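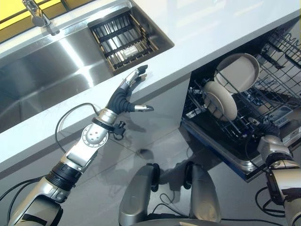

Fig. 1. Sink set into a white counter, with the drain basket at one end of the basin.

Unit 5: The Wet Zone – Sinks, Drainers and Counter Edges
Residential Kitchens, Wisbridge course notes
Instructor: Kastriot Popescu

Read these notes before the studio session. Bring your plan of the Lerkier apartment kitchen, a scale rule and the sink cut sheet you were given in Unit 4.

1. What counts as the wet zone

For this course the wet zone is the sink, the faucet, the draining area, the counter on both sides, and the wall behind. The cabinet below is part of it too. Students often draw the sink as a rectangle and move on. On your plans, I want to see where the water goes when someone lifts a dripping pot out of the basin.

2. The basin

Stainless steel is the common choice in the rental kitchens we are looking at. It takes knocks, it does not chip, and a brushed finish hides fine scratches better than a polished one. It does show water spots in hard-water areas. The basin in Fig. 1 has the brushed finish, and you can see how it breaks the light into streaks. Keep this in mind when you place a lamp over the sink. A bare bulb straight above a steel basin is tiring to work under.

Check the depth of the basin against the height of the counter. The person washing up works at the bottom of the basin, and a deep basin in a low counter means a bent back. Measure from the floor to the basin bottom and write that number on your section drawing.

3. Drain baskets and draining areas

There are three arrangements in the Hollmann reader: a ridged drainboard formed as part of the sink, a loose rack standing on the counter, and a basket or grid at the end of the basin. The third is the one in Fig. 1, with parallel bars in a bronze-colored frame.

A basket inset at the end of the sink keeps the drips off the counter. The drawback is that small things get caught under or between the bars. There is a small white object showing through the slots in the figure. In use, a lid, a sponge or a piece of soap can sit in a place like that for days. If you specify a basket, make sure it can be lifted out with one hand and that there is somewhere to set it down.

Bar spacing matters as well. Wide slots drain quickly but will not hold a teaspoon. Narrow slots hold everything and collect scale. Note the spacing on your schedule.

4. Faucet position

A faucet at the far edge of the basin leaves the front clear. Look at two things: the reach of the spout and the gap behind the base. A short spout that bends down close to the back wall of the basin makes it hard to rinse a large pan. The gap behind the base has to be wide enough for a cloth. Draw both in section.

5. Counter surface and front edge

Glossy pale counters brighten a small room and show crumbs, which some clients like and others do not. They also pick up reflections from windows and ceiling lights. Take a sample home and look at it in the evening before you recommend it.

The front edge is the part people lean on. A straight lip dropping to the cabinet front, as in the figure, is simple to wipe. Without a drip groove on the underside, water can run back onto the cabinet face – check for one on site by feeling with a finger.

6. The wall behind

Tile, sheet or paint are all allowed in the assignment. If you use tile, decide on the grout color early. Dark lines on a yellow wall, for example, read as a strong grid and pull the eye to the back of the counter. That can be pleasant, but a crooked line will be noticed. Seal the joint where wall and counter meet and show the sealant on your detail.

7. Assignment

Redraw the wet zone of the Lerkier kitchen in plan and in one section. The base cabinet is 522 mm deep inside and the clear opening is 531 mm wide. The sink you choose must fit both with its clips and trap in place. Use the Arkinel price sheet and stay within the allowance of 4,000 for the sink, faucet, counter and wall finish together. Labor is not included.

Hand in:
Plan and section on one sheet
Schedule of fittings with prices
Half a page on how dishes will drain and where they go next

Leave sheets in the studio tray by noon on the due date. Late work goes to the resubmission round in December.

Reading for Unit 6: Hollmann, the chapter on waste and recycling under the counter.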